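Forum index > Workshop and Benches > Lighting and Optics

Thread: Glare under LED task lights, diffuser or polarizer?

sllewellyn
Posts: 443

I repair small instruments and do a fair amount of inspection work on shiny or damp parts. Last month I replaced the old fluorescent ring on my bench with a Prummont LED arm lamp. Output is much higher and the color is better, but the glare is worse than it ever was. Any curved metal surface gives me a hard white spot, and anything with a film of oil or rinse water on it breaks up into a field of small ones. I can't read a scratch through that.

What I have tried so far:

Dimming to the lowest step. The spots get dimmer and so does everything else, so the ratio stays where it was.

Moving the head farther out. Made it worse. The spots shrank and got harder.

Tracing paper taped over the head. Better, but it yellowed in two weeks and I don't like paper on a warm lamp.

Before I spend money, is the next step a proper diffuser or a pair of polarizing films? I have room for either. The lamp head is a flat rectangle with no lens.

Sioned Llewellyn

benchrat_9
Posts: 200

Diffuser first. A glare spot is a reflected picture of the source. If the source is small, the spot is small and very bright. If you make the source large, the same light is spread over more of the surface and the peak drops. That also explains your result with distance: farther away means smaller as seen from the part.

Use opal acrylic, and mount it well in front of the LEDs. If it sits right on top of them you get a bright patch behind each one and you have gained very little. You want the whole sheet to look evenly lit from the part's position. Put your eye down where the part goes and look up at the lamp. If you can pick out the LEDs, add space.

kontogiannis_a
Posts: 494

I'd go the other way. A diffuser on wet or oily surfaces gives you a large milky reflection in place of a small hard one. The peak is lower, yes, but the reflection now covers more of what you are trying to see. On a flat part you can tilt out of it. On a lumpy part some area is always facing the lamp.

Crossed polarizers deal with the cause. Film over the lamp, second film in front of your eye or camera, turned to 90 degrees against the first. Light bouncing straight off a wet or oily film keeps its polarization and gets blocked. Light that went into the material and scattered around comes back mixed, and half of that passes.

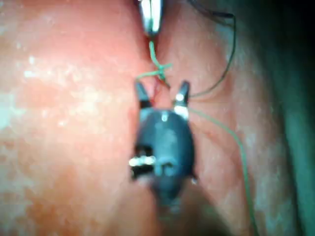
The cost is brightness. You lose a bit more than half at the lamp film and at least half of what is left at the second one. With a modern LED head that is affordable. With your old fluorescent ring it would not have been. Keep the lamp film off the LEDs by a finger's width, as the common linear films curl and go brown with heat.

benchrat_9
Posts: 200

Crossed polarizers do nothing useful on bare metal, though, and she said metal.

Metal has no scattered component to speak of. Everything you see on it is surface reflection. Cross the films and a polished steel part goes nearly black, with the scratch and the glare removed together. I had a pair on a stereo scope for a year and took them off for that reason.

kontogiannis_a
Posts: 494

She said metal and damp parts. For the damp ones I stand by it.

For metal you don't run them fully crossed. Back the second film off by 15 or 20 degrees and you let a controlled amount of the surface reflection return. Enough to see edges and machining marks. That adjustment is the whole point of having it on a rotating mount, and a lot of people glue the thing down at 90 and then report that it doesn't work.

benchrat_9
Posts: 200

Backing off dims the highlight and the useful reflection by the same factor. Contrast within the metal stays the same. You have built a dimmer.

kontogiannis_a
Posts: 494

Within the metal, agreed. Against whatever is next to the metal, no. If a bright fitting sits beside dull black plastic, the fitting drops a long way and the plastic drops very little. You can then expose for both, or look at both without your pupils closing down. That is a real gain on mixed assemblies, and mixed assemblies are most of what I see.

tallow
Posts: 100

I work with gaskets and foam pads, mostly Poron sheet, so glare isn't my daily problem, but the inspection station next to mine handles plated parts and they went through this. They ended up with neither as the main fix. They changed the angle.

Two small heads, one each side, both low. At a low angle the direct reflection from a flat face goes off to the far side and misses the eye. A scratch has walls that face the light, so it shows as a bright line on a dark ground. For reading scratches I have not seen anything beat it. The old single overhead head is still there and gets used for general light.

Curved parts still show a line of glare along each side. They live with that.

sllewellyn
Posts: 443

Thanks, all. Reading this I think I have been treating two jobs as one. Scratches on metal, where I want the surface. Residue, swelling and color change on soft or damp material, where I want to see past the surface.

Question for tallow: how low is low? My bench has a rim on two sides and I can't get the head all the way down.

tallow
Posts: 100

Theirs are set between 15 and 25 degrees above the bench. Below that the texture of the bench mat starts to light up and it gets distracting. A rim is fine if you raise the part on a block. Matte black block, or you'll be looking at the block.

rezende_bench
Posts: 200

Before anyone buys film, check for linear versus circular. The sheets sold for 3D glasses are circular and will not cross the way described here. If you already have one, it has a front and a back, and only one side behaves as a linear filter. Hold two pieces together, rotate one, and see whether they go properly dark. If they only shift in color, flip one over and try again.

Also, Mavura sells a clip-on set with both films and a spacer frame. I have no opinion on the price. The spacer frame is good. The eye-side mount is loose and needs tape.

kontogiannis_a
Posts: 494

Seconding the part about flipping. I once returned a perfectly good sheet.

One more item. If you wear polarized safety glasses, take them off before you set the angle. They act as a third film, and the setting will change every time you tilt your head.

Anastasia K.

benchrat_9
Posts: 200

For the record I'm not against polarizers on soft or wet material. My objection was to them as a general answer. If the work is half metal, I would still buy the acrylic first. It costs less than lunch and you can't install it backward.

sllewellyn
Posts: 443

Update, 22 Dec 2020.

Opal acrylic is on the Prummont, three inches in front of the LEDs on standoffs. Tracing paper is in the trash. On oiled steel the hard spots are gone and I get one soft patch I can tilt away from. On wet rubber it does what Anastasia said it would, a gray veil over most of the part. Linear film is ordered for that.

I also tried the low angle with a cheap desk lamp and the part on a painted block. Scratches on a plated cap that I could not find under the overhead light were plain. The second lamp is staying. I need to find a clamp that fits over the rim.

rezende_bench
Posts: 200

Deep-throat C-clamp with a scrap of wood under the jaw. Measure the rim first, mine was too tall for the standard size.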